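Lendcombe Supper Notes

Hi! I've been writing down what we eat for supper for a while now, and this is the cleaned-up version of those notes. It has 101 suppers in it, one per row, typed up from a kitchen notebook by me and (when my handwriting beat me) by Nahuel Gallardo, who is better at guessing than I am.

What's in a row

Each row has the dish, where the recipe came from, how long it took, and a comment. Times are from the kitchen clock, so please don't build anything serious on them. The comments are my favorite part, and a few of them are rude about turnips. 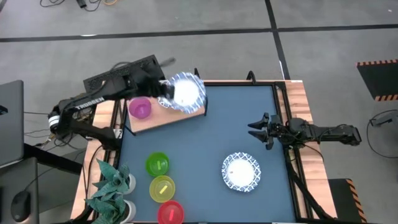 Recipe sources are short codes. "Dramer" is the old spiral-bound cookbook, "Chin" is the newer one with the good noodle chapter, and "own" means I made it up or forgot where I got it. I count 59 rows marked "own", so draw your own conclusions!

Things to know before you use it

- Saturday suppers are mostly leftovers. They're tagged "again" and point back to the first row.
- Three rows have no time. I left them blank and you should too.
- Soup and stew got mixed up until January, when I finally picked a rule (if it needs a fork, it's stew).
- Portions are for 2 people, except when the Pliststead cousins come over, and then it says "crowd".
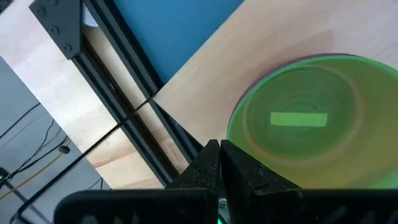

Fixes and reuse

Use it for anything you like, a mention would be nice. If you spot a typo, send me the row number and the right spelling and I'll put it in the next version.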